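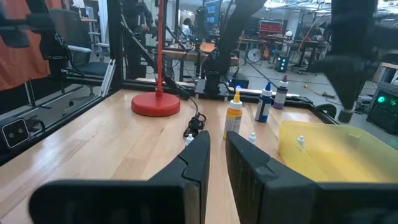 Photo: Birkora Studio Skills, course handout 32

Unit 4: Clearing the Bench

Squeeze bottles go back in the yellow bin before the table is wiped. Stand each one upright with the nozzle up and the cap on. The small dropper bottles with white caps share the same bin - do not lay them flat. 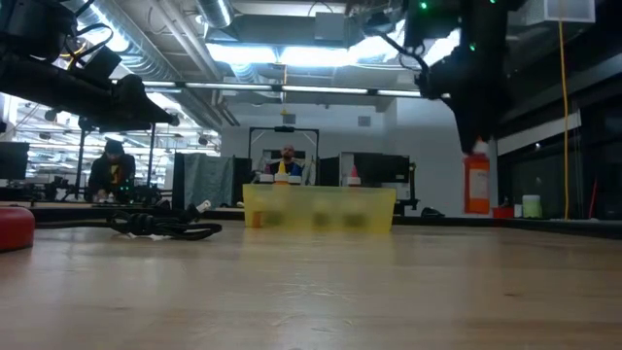
Fig. 2. Squeeze bottles in the bin, nozzles above the rim.

Bins go on shelf 395. Read Prenex sheet 652 before the next unit.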